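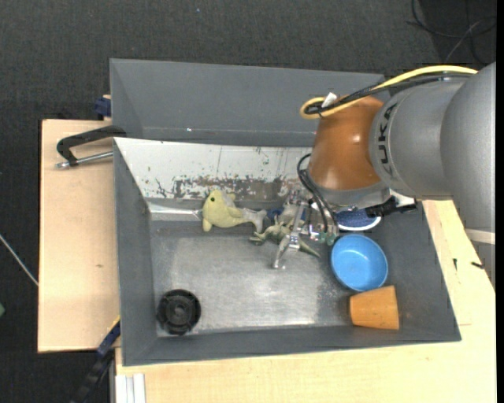 A morning at the Barros training ground

I have been to the stadium more times than I could list, but until this May I had never set foot in the place where the team spends the rest of its week. The club opened the Barros training ground to season ticket holders after the last home game, in groups, and I got one of the early slots. Gates at 9, boots off at the door of the main building, and away we went!

You come in past the academy fields first. There are 4 of them, and the grass on the one nearest the road is better than anything I ever played on in my life. The under-12s were in the middle of a passing drill, two touches only, and the coach was stopping them every minute or so to move somebody a yard to the left. We stood at the rope far longer than the schedule allowed. One of the dads in our group started coaching from the sideline and got a very polite look.

The first team's dressing room was smaller than I expected. It has plain benches, pegs, a whiteboard wiped clean (I did check) and a speaker up on a shelf that our guide said causes more arguments than the lineup does. New signings get whichever peg is free, which after this summer's clear-out will be a lot of pegs. She wouldn't say a word about who is leaving, and people certainly tried. Somebody asked about the loan striker three different ways.

Then the gym, and then the treatment rooms, where we could only look in through the door. The pool is at the far end of that corridor. It's short, maybe a few strokes long, but the floor goes up and down so that players coming back from knee trouble can jog in it at whatever depth the physios want. I would have happily spent the whole morning asking about that floor.

My favorite part was the groundskeeping talk. The main practice field is cut and marked to the same size as the one at the stadium, and when the team has a big away game coming up they will sometimes tape it narrower to match. I have followed this club since I was six and had no idea. They also let the grass grow a touch longer in preseason, to go easier on the legs, and bring it down bit by bit as the opener gets closer.

Lunch was in the players' canteen: chicken, rice, roasted peppers and a very good lemon cake that I'm told is not on the menu during the season. Coffee was included. The tables by the window look straight out on the practice field and went fast, so head there first if you go.

A few practical things. The Plultulitz bus stops right outside but only once an hour, and the walk back to the train is all uphill. Parking is at the Elov lot across the road, free with your booking email. The Vudura stand in the lobby had last season's training tops at $12, cash or card, though by the time I got there it was mostly kids' sizes. Plan on 3 hours with lunch, and wear a jacket, it's windy out by the academy fields.

They are hoping to do it again before the season starts. I've already put my name down.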